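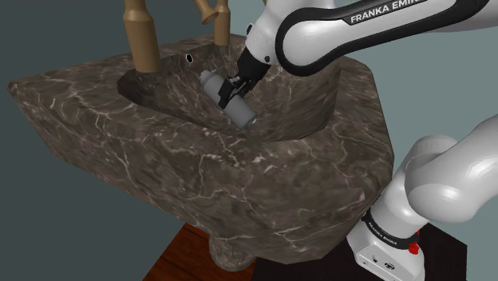 Brown marble sink with white veining

Home Activities Outdoors Rainy Days About Me Search

Paper bridges, and why we've run out of paper

We have been completely taken over by bridges. It started in June, on one of those soggy afternoons when the paddling pool fills itself and the children lie on the carpet groaning, and it hasn't stopped yet. I've stepped over a bridge to get to the fridge this morning. There's one between the sofa and the piano stool that I'm under strict instructions to leave alone.

All you need is paper, a couple of piles of books and something heavy to put on top. I love this sort of activity because you can start it before you've had a chance to go looking for glitter. My two are seven and ten, so what keeps one happy often bores the other silly, but this had them both on the floor till tea time, and me as well!

What we used

Plain printer paper, the cheapest we had
Books for the two banks of the river
A small plastic tub with a flat bottom
Coins, dried beans, then anything else we could weigh
Kitchen scales
Sticky tape (for later on, keep it hidden to begin with)

I'd bought a pack of 200 sheets for school projects and thought it would see us through to Christmas. Well. It did not.

Getting started

Make two stacks of books the same height and leave a gap between them. Ours was a bit narrower than the paper is long, so that the ends of the sheet had something to rest on. Lay one flat sheet across the gap and ask everyone what they think it will hold. My youngest said "a shoe". It held a coin for a moment, sagged like a hammock and dropped the lot on the rug, to enormous cheering.

Then I said they could do anything they liked to the paper as long as they only used one sheet and no tape. And I went quiet, and I'm so glad I did, because the first ideas were lovely. Folding it in half (better!). Folding it in half again (better still, though a bit wobbly). Rolling it up into a tube, which was strong but kept tipping the tub off, until my eldest squashed the tube slightly so that it had a flat side. One was screwed into a ball and straightened out again, on the theory that crinkles are tough. It's a good theory and I won't hear a word against it.

The pleated one

The real change came with the pleats. If you fold the sheet back and forth like a fan, with the folds running the long way from bank to bank, then open it out a little so it's a row of zigzags, you get a bridge that is miles stronger than the flat sheet it came from. You've added nothing to it at all. The first time we put the tub on and it just sat there, my youngest whispered "no way" and went to fetch more beans.

We talked about why, in a fairly loose fashion. A flat sheet bends easily because it's so thin from top to bottom. Once it's pleated, the paper is standing up on its edges, and it's much harder to bend something that way. Try it with a ruler: it'll flex if you hold it flat, and it won't if you turn it on its side. That was the bit my eldest really liked, and we've since been round the house finding the same trick in the cardboard boxes in the recycling, where you can see the wavy layer if you peel the outside off. You'll lose a box or two this way.

If your pleats keep spreading out and going flat, which ours did whenever we put too much in the tub, you can lay a second flat sheet over the top. It spreads the load and gives the tub somewhere to sit. That's two sheets, so we had to have a family discussion about rules. It was allowed, in its own category.

Proper weighing

We'd been going by "lots of beans" and "nearly all the beans" until my friend Hanna Dmytriv came round with her lot and asked what the record was. Nobody could tell her, so out came the scales. Hanna teaches juniors over in Kidby and she's brilliant at this, she just asks a question and then drinks her coffee while they sort it out. She got them to write each bridge on a chart with a little drawing of how it was folded, and to weigh the tub with everything in it after the bridge had gone down. Before that we had been trying to weigh things first and add them up, and there was a lot of shouting about who had lost count.

She also pointed out that we'd been moving the books. We had! Every time someone knelt by the river the gap got a bit wider, so half our results weren't fair to begin with. A strip of masking tape on the floor fixed that, and we started the chart again.

The record for a single sheet with no tape currently stands at 990 grams. Nine hundred and ninety! It's a pleated one with very narrow folds, and my eldest ran a fingernail down every crease before it went anywhere near the books. You can imagine how we all feel about those missing ten grams. There have been several attempts since and they've all fallen short, one of them because the cat walked through it.

When you bring out the tape

Once the plain folding ran out of steam I let them have the sticky tape and as many sheets as they wanted, with a much wider gap. That's when it turned from a tidy little experiment into the thing between the sofa and the piano stool. Tubes are the way to go here. Roll them tightly round a pencil, tape them shut, slide the pencil out and you've got a heap of paper sticks to build with. We made squares first and they leaned over like tired gates, then someone put a stick across the corner to make triangles and the whole thing stiffened up. I didn't say a word! I did do a small dance in the kitchen.

My youngest's bridge has a ticket office, a ramp for animals and a name, the Juvau Crossing, and I've no idea where the name came from. It isn't strong. It has had more thought put into it than anything else we've made this year.

A few things I'd do differently

Put a cushion or folded towel under the bridge. Beans travel, and I'm still finding them in my slippers.

Keep the used bridges. We threw the first few out, then wanted to look at where they'd buckled. Most go in the middle, though some slip off the ends, and those can simply be given a longer lip next time.

For little ones, skip the scales and use toy animals. Can the pig get across? Can the pig and the cow get across together? Hanna's smallest did this for ages and was perfectly content with a folded sheet and a very nervous sheep.

For older ones, try to make the lightest bridge that will still hold the full tub. They can trim bits off as they go, and it's wonderfully tense. I had a go myself after bedtime and got greedy with the scissors.

I'd love to know what you manage with one sheet, so please leave your number in the comments, and tell me how you folded it. We're trying newspaper next, and there's talk of lasagne sheets.

Filed under: Rainy Days, Building

Share this post 10 shares 7 comments

Contact | Privacy | © Rainy Days and Beans | Back to top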